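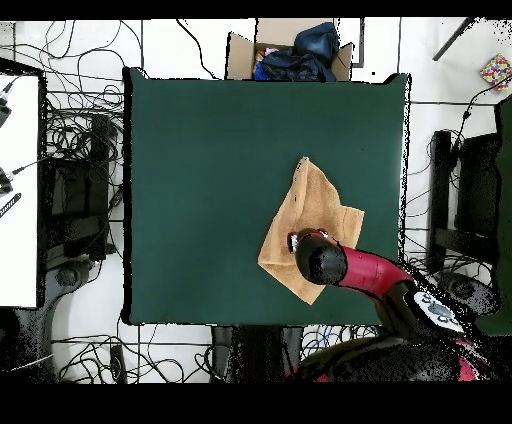
Fig. 7.1. Bras robotisé rouge et noir, serviette froissée, plateau vert foncé.

Chapitre 7
L'intrigue à compte à rebours dans le roman policier

7.1 Objet du chapitre

Le chapitre précédent traitait de l'enquête rétrospective, dans laquelle le crime est antérieur au récit et le texte remonte vers sa cause. On examine à présent la construction inverse : le crime principal est annoncé, le terme est fixé, et la narration progresse vers lui. On appellera intrigue à compte à rebours tout récit policier dont l'échéance est connue du lecteur avant la fin du premier quart du texte.

Cette définition ne préjuge pas du dénouement. L'échéance peut être respectée, déplacée ou annulée. Elle suppose en revanche que le lecteur dispose d'une mesure du temps restant, explicite (heures, dates, étapes d'un trajet) ou déductible des actions des personnages.

7.2 Temps du récit et temps de l'histoire

On reprend la distinction posée au chapitre 2. Soit un roman de 370 pages dont l'action couvre 13 heures. Le rapport moyen est d'un peu plus de 28 pages par heure, mais cette moyenne renseigne peu. Il faut relever, chapitre par chapitre, la durée représentée et le nombre de pages qui lui est consacré. Le profil obtenu présente le plus souvent un ralentissement marqué à l'approche de l'échéance.

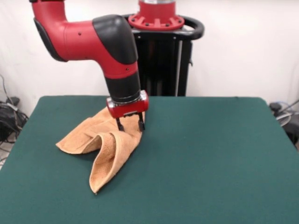
Le ralentissement n'est pas une propriété nécessaire du genre. Dans Trunder, roman qui servira de corpus principal, les treize chapitres sont de longueur presque égale, alors que la durée représentée décroît de l'un à l'autre. L'accélération ressentie provient donc du découpage et de l'alternance des points de vue. Le commissaire Ķēniņš et le passeur Plernell occupent tour à tour la position focale, et chaque changement interrompt une action en cours.

7.3 Distribution du savoir

Trois configurations sont à distinguer :
a) le lecteur sait ce que l'enquêteur ignore ;
b) le lecteur et l'enquêteur disposent des mêmes informations ;
c) l'enquêteur sait ce que le lecteur ignore.

La configuration a) domine dans l'intrigue à compte à rebours. La configuration c) y est rare et se limite en général à une courte séquence précédant le dénouement. Dans son étude du cycle de Kivum, Ryota Shibata propose de coder chaque scène selon ces trois valeurs ; son relevé porte sur 2378 scènes. La méthode est exposée en 7.5, avec ses règles de segmentation.

7.4 Notions requises

Le lecteur devra maîtriser les notions de focalisation, d'ellipse et de scène. La paralipse, introduite en 4.3, sera reprise pour l'analyse des fausses pistes.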